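Tote (storage container)

A tote, also called a tote box or tote bin, is an open container with straight or slightly sloping walls, used for keeping and moving small goods by hand or on a conveyor. Totes are common in warehouses, post rooms, repair shops, bakeries and libraries. The word is also used for a kind of soft shopping bag, which has a separate history and is not treated in this article.

Name

The verb "to tote", meaning to carry, is older than the container. In trade language the noun came to mean any box that one worker can carry with two hands. In some companies the words tote, bin, tray and crate are used for the same object. In others there is a strict difference: a bin stays on the shelf, and a tote travels.

Materials

Early totes were made from wood, woven cane or pressed fiber. Sheet metal was preferred in machine shops, where oil would spoil wood quickly. Molded plastic later replaced most of these materials, as it is light and easy to wash. Metal totes are still used for hot or sharp parts. Folding cardboard totes are sold for short use, for example when an office moves to another building.

Shape and size

Most totes are rectangular, so that they can stand side by side on a pallet without losing space. Two forms are common. The nesting tote has sloping walls and fits inside another tote of the same kind when it is empty. The stacking tote has straight walls and a strong rim, and it holds more for the same floor area – but it takes the same room empty as full. A third form, the stack-and-nest tote, can do both when it is turned half around.

The color often has a meaning inside one company. At the parts depot of Parkora in Ovgate, blue was for returned goods and gray for goods ready to be picked. A tote of the wrong color was sent back to the entrance, even if the contents were correct.

Use in picking

In order picking, goods are taken from a stock tote and placed in an order tote. The two usually stand next to each other at the same height, to make the movement short.

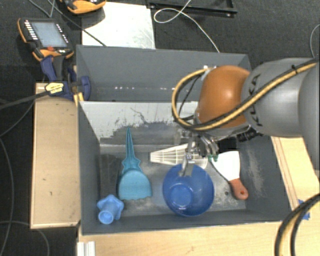 The number of different articles in one stock tote is a matter of discussion. Waraporn Yensuk, who studied the Ovgate depot, recommended no more than three articles in each tote, while her colleague Ottar Lunde preferred two. Both agreed that articles of similar look should be kept apart. Dividers can be placed inside the tote, but they make the cleaning slower and they are easily lost.

Labels and care

A label is normally fixed on the short side, where it can be read from the aisle. Labels on the long side are hidden when the totes stand close together. The depot at Ovgate kept 520 totes in its register, and 411 of them had a label on both short sides.

Plastic totes are washed with warm water and mild soap. They should dry upside down, with some air under the rim. Cracks usually begin at the corners or near the handles, and a cracked tote should be taken out of a stack at once.

See also

Crate
Pallet
Order picking
Shelf label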